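Getting kraft paper to lie flat on a craft table

Posted by Rosaura Nina in Home & Hobby, 2305 views

Hi everyone! I cover my big table with brown paper before any messy project (paint, glue, the grandkids, all of it) and I can never get it to stay flat. It comes off the roll curly, I tape down the corners, and by Tuesday there's a big bubble right in the middle where I want to work. I've tried heavier paper and I've tried wetting it a little, and the wetting was a mistake – it wrinkled like an old raisin. Is there a trick to it, or do I just need a vinyl cloth like my sister keeps telling me?
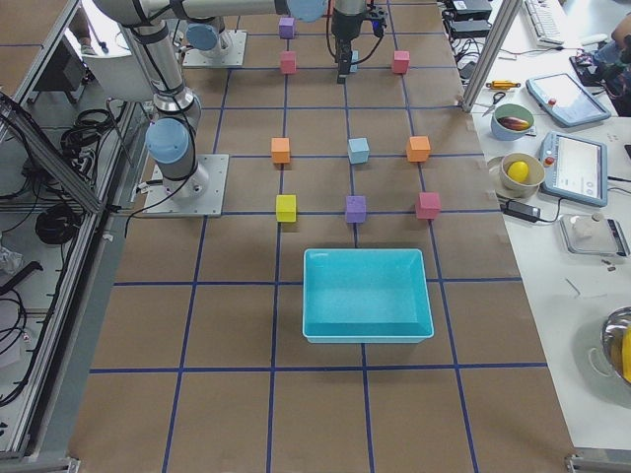
Ineke Maes
Oh, I fought with this for years, Rosaura! Cut your piece the night before and roll it up the opposite way, with a rubber band around it, and leave it until morning. Then start taping in the middle of one long side and work out toward the corners, smoothing with your forearm as you go. I run tape across the paper too, every 10 inches or so, and it hardly ever bubbles on me now. Painter's tape is kinder to the table when you peel it up.

wivmont_gal
vinyl. your sister is right

Nijs
Try it curl side down first. You can also iron it on low with no steam, but put a towel under it – I forgot once and my table still has the mark.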